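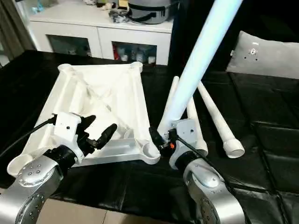

February 6, 2024

Stool assembly, Cinemura order. Started on the white plastic ones today. Seat goes upside down on the table so the corner bosses face up, legs kept on the right.

The legs are tapered and hollow, wide end open. Wide end goes to the boss. I dry-fit all four before pushing any of them home, then go corner to corner diagonally. Going around in order last time left the fourth leg tight and the seat rocking.

The black cover stays on the table for now. It wrinkles and the seat slides a little if you lean on it, but bare tabletop scuffs the rim. Ljubica wants to try the thin felt from December – it should be on the shelf with the Gendik samples.

Check the ribs on the underside for flash before fitting. Trim with the small knife, no sandpaper, it leaves a haze.

Batch number on the carton is 2428. The packing list says 2696, so I have written to Karagiannis and am leaving the rest sealed until they answer.

To do: load test at 100 kg, 3 stools, overnight. Lejla has the weights.

Comments (3)

Ljubica Softić: Felt is not with Gendik, I moved it to the bottom drawer.

Lejla Dimitriou: Weights are back. Please put a board under the stools, the floor is soft by the door.

Ljubica Softić: Same mismatch on the Ileneo carton – worth asking about both.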